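Open day at Tekulport, 5/13/24

I had wanted to see Tekulport since the first leaflet came through the office door, so when the open day was announced I put my name down the same morning. I went up by train and walked the last part from the station. Sign-in was at a folding desk by the loading door, and visitors went through in groups of 20.

The theme for the day was clearing up after lunch. Tekulport advises canteens on trash, trays and dishes, and each room took one part of the job. My group began in the long room on the ground floor, with the table clearing: a cup, crumpled paper, a tray. 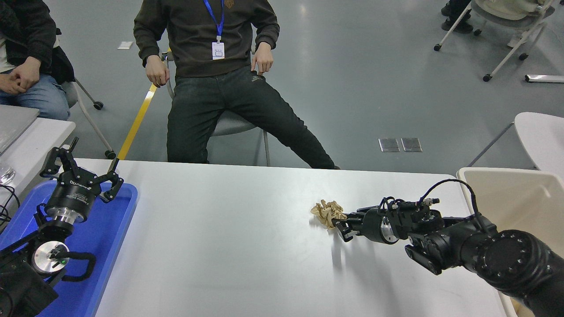
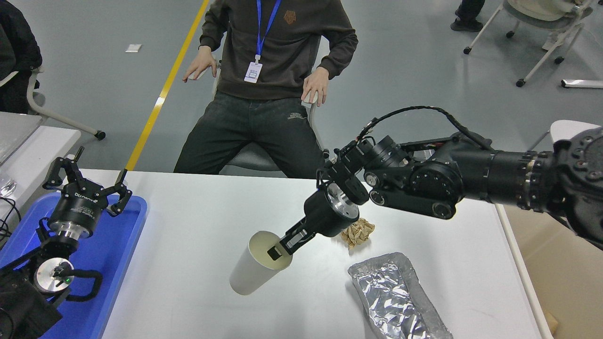
Precious Visser wrote to me after I had sent my notes around, and said I should put in that paper is the item her own canteen gets wrong most often. People ball up a napkin and push it into the cup, the cup goes in with the dishes, and somebody at the sink has to pick it out again. She has asked for a paper bin right next to the tray rack and is still waiting for it.

Her point came up during the visit as well. The rule they teach at Tekulport is paper first, then foil, then cups. Paper goes first because it blows off the table and gets stuck to everything. Foil is sorted by whether there is food left in it. Clean foil goes to metal, and foil with food on it goes to trash, unless the site has a sink set aside for rinsing. Very few sites do. I asked about foil with only a little grease and was told to wipe it once with a used napkin and call it clean.

Cups got the longest talk. Ceramic and hard plastic cups go back to the dish room upside down in a rack. Paper cups are a problem because of the lining, and where they end up depends on what the local hauler will take. Nokuthula Hlongwane led this part and had letters from several haulers that flatly disagreed with one another. She told us to call our own and get the answer in writing.

From there we went upstairs to the dish room, which was hot and loud. They run a conveyor washer made by Jirley, and the loading side has a shelf at waist height for stacking trays before they go in. A full day's lunch service there comes to 1730 items through the washer, counting flatware by the basket. I would have liked to stand there longer, but the next group was already at the door.

The storage room was quieter and I got more out of it. Trays are kept on their long edge in wire racks. Stacked flat they hold water between them and come out the next day with a smell, which we know all about at our place. The racks are from Tidance and hold 63 trays each. I wrote down the part number and then left the paper on the train, so I will have to call them.

Lunch was soup, bread and an apple, served in the same canteen that produces all this washing up. We cleared our own tables afterward. Several of us stood at the bins for a good while deciding about the lids from the soup. Frans De Haan put his in metal and was told it was plastic.

The afternoon had two talks. The first was by Kelechi Ogundipe on signs over bins. He wants fewer words and a real sample of each item fixed to the board above the opening. He showed a hospital canteen before and after the change, and the difference in the paper bin was large. The second talk was about contracts and went on too long. Half the room had left for coffee before the questions.

A few practical notes for those thinking of the next one, planned for October. Parking is limited and the lot behind the Jacobs warehouse is for their staff only. Wear shoes with a grip, as the dish room floor is slick near the drain. There is a coat rail but no lockers. The handout is a thick one, and they printed 1000 copies, so there should be some left if you write and ask.

I have asked for a rack on loan to try in our own storage room. The reply says six weeks.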